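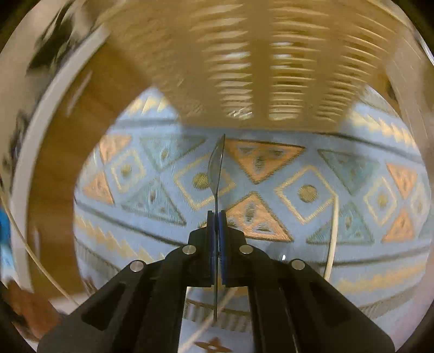

4 Installing and first use of the Flarska countertop dishwasher

4.1 Positioning

1. Stand the machine on a flat, level worktop that can bear its loaded weight. Do not place it on a freestanding shelf or trolley.
2. Leave a gap of 70 mm between the rear panel and the wall. The hoses must not be squashed or bent sharply.
3. Turn the front feet until the door stays where it is left at half opening. Check the level again from side to side.
4. Keep at least 400 mm clear in front of the door.

CAUTION: Do not lift the machine by the door or by the control panel.

4.2 Water and drain

1. Close the stop valve. Fit the rubber washer supplied to the inlet hose and tighten the nut by hand, then by a quarter turn with a spanner.
2. Lead the drain hose to the sink or to the spigot of the trap. The hose end must not stand in water.
3. Open the stop valve slowly and check both ends of the hose for drips. Check again after the first full programme.

Note: Models sold before March have a grey inlet hose with a fixed washer. On these models, leave out the washer in step 1.

4.3 Electrical connection

Plug the machine directly into an earthed socket protected by a 13 A fuse. Extension leads and multi-way adaptors are not permitted. The socket must remain within reach once the machine is in place.

4.4 Loading small utensils

1. Pull out the basket and lift the hinged cover.
2. Put spoons in with the bowls upwards and spread them between the compartments. Spoons that nest together will not rinse properly.
3. Lay long or thin items flat in the upper tray. Nothing may pass through the bottom of the basket, where it could stop the spray arm.
4. Turn the spray arm once by hand before closing the door.

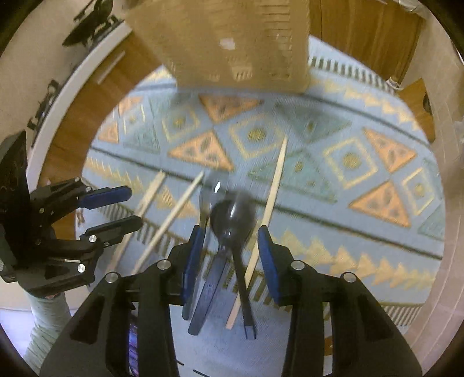 Fig. 4-3 Dark plastic spoons and a thin wooden chopstick. Sort by material before loading.

Plastic items should be washed only if the maker has marked them as suitable. Use programme 2 (Gentle) and keep them in the upper tray, away from the heating element.

CAUTION: Untreated wood can swell, split or lose its finish in the machine. Wash it by hand, wipe it and leave it to dry in the open air.

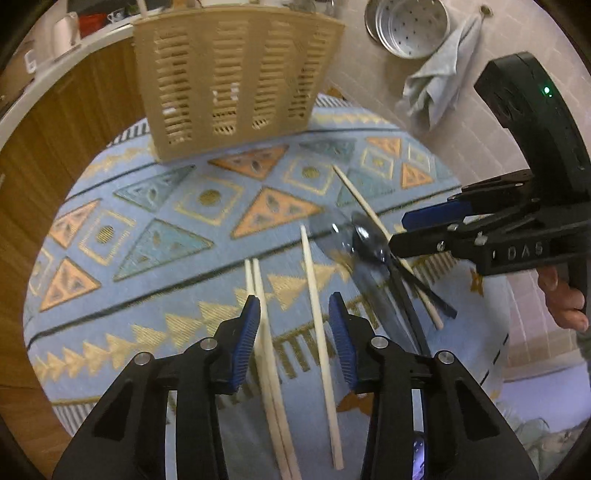 4.5 First programme

1. Fill the salt container and wipe any spilt grains from the rim.
2. Fill the rinse aid container to the mark. Factory setting is 3 – reduce it to 2 if streaks appear on glasses.
3. Run programme 1 (Short) empty, without detergent. It takes 18 minutes.
4. When the signal sounds, switch off and wait for the lamp to go out before opening the door.

Some water in the sump after this run is normal. If the lamp flashes, close the stop valve and refer to section 9, Faults.

4.6 After each use

Leave the door ajar. Rinse the filter under the tap and refit it with the arrow facing the front – the machine must not be run without it.

Wengate Household Appliances | Contact | Manual revised January 12, 2020 | © Wengate | Back to top

We use cookies to remember your language and product choice. Accept | Settings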